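Thread aus der Robotik-AG, Winterausgabe. Wer Schönschrift erwartet, kann hier aussteigen. 1/

Aufgabe laut Ausschreibung vom Viltlow-Cup: »Ein Roboter führt eine kulturelle Handlung aus.« Die anderen Schulen lassen Tee einschenken. Wir haben abgestimmt, und jetzt machen wir Kalligrafie. Ich war für Tee. 2/

Das Projekt heißt Plosar. Fragt Senad, was das bedeutet, er hat es auf das Anmeldeformular geschrieben und weiß es selbst nicht mehr. 3/

Stand heute, 6. Januar 2021: Beide Arme kommen über die Matte, ohne sich gegenseitig zu begrüßen. Im August war das noch der Hauptprogrammpunkt.
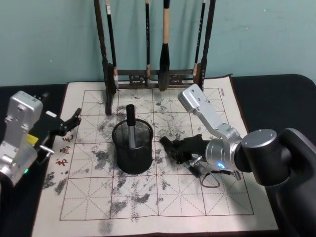 Zwei Arme, eine Matte, Stift im Netzbecher. Vom Schriftzeichen 永 sind wir noch ein Stück entfernt.
4/

Zum Zeichen: 永 (»ewig«) gilt als gute Übung, weil angeblich alle Grundstriche drin sind. Passt auch zum Zeitplan. 5/

Halima schreibt die Greifroutine. Version 371. Sie zählt Zwischenspeicherungen mit, sagt sie, also sei das gar nicht so viel. Jaxon hat sein Handy weggelegt, um das anzuzweifeln. Das kommt selten vor. 6/

Größter Streitpunkt der Woche: Wie fest darf der Greifer zudrücken? Zu locker, und der Pinsel dreht sich beim ersten Strich weg. Zu fest, und Frau Babić macht dieses Geräusch. 7/

Frau Babić leitet bei uns die Kunst und hat Ständer und Pinsel rausgerückt. Bedingung: Jeder Pinsel hängt abends wieder am Haken. Gilt für Menschen und Maschinen. 8/

Der Ständer hat übrigens einen geschnitzten Drachenkopf am Querholz. Jonalyn findet, der guckt skeptisch. Vier Pinsel hängen dran, der dicke mit dem dunklen Haar ist unser Endgegner. Angefangen wird mit einem schlanken.
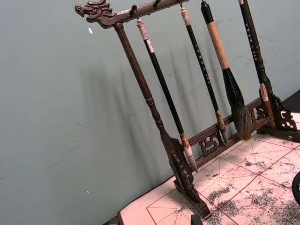 Was bis zum Vorentscheid noch fehlt 9/

Aufhängen. Abnehmen kriegen wir hin, aber die Schlaufe zurück auf den Haken zu fädeln ist eine Sportart für sich. Jonalyn will es über die Greiferkamera lösen, Senad über Geduld. 10/

Außerdem ein Name für das Team, der nicht »Team 5« ist. Vorschläge bitte drunter. »Kleckserei« hatten wir schon, danke Jaxon. 11/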